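Search this forum Search titles only Go

Four-finger hand vs. plain gripper in the kitchen sim, worth it?

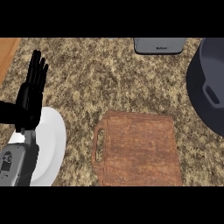 Page 2 of 6

mattes_k wrote:
OK so I finally got the four-finger hand loaded on the arm in the Brillside kitchen (the granite one with the cutting board and the plate). Before this I did everything with the Zillton parallel gripper, 845 episodes of it, and I was kind of bored. First impression: it looks fantastic and it's a total pain to drive! The fingers hide behind each other from this camera, so half the time I'm guessing what the back ones are up to.

haberkorn wrote:
That's your camera more than your hand. Look how much of the plate is behind the forearm. I'd fix the viewpoint before blaming the fingers.

mattes_k wrote:
Fair, but the gripper never cared. Same view, same counter, and I could still tell open from closed.

Lisl_H wrote:
I'm with Mattes on this one. I ran both on the Dimitriou controller and the hand took me 1,356 tries before I had a plate lift I'd show anyone (the gripper needed one afternoon, with coffee breaks). For flat stuff on a counter I'd stay with two jaws. Maybe the pot is different, I haven't tried a loop handle yet.

haberkorn wrote:
Flat stuff is where a gripper is worst, though?? You can't get a jaw under a plate unless you grab the rim, and then it tips. Curl some fingers under the edge and you at least have a chance. And that slot in the cutting board is just begging for a finger.

Lisl_H wrote:
Grab the rim, go slow, it's fine. Mine didn't tip.

gerdh wrote:
Which wrist limits are you using, Mattes? With the fingers pointing up like that you've got a long way to rotate before you can grab anything on the counter. On the Wokevau arm I run out of travel and it does this awful little shimmy.

mattes_k wrote:
Stock limits. Haven't seen a shimmy but I haven't gone for the board yet either. I'll move the camera over to the pot side on Saturday and run the plate again with both. Gerd, can you post your limits file? The link on page 1 is dead for me.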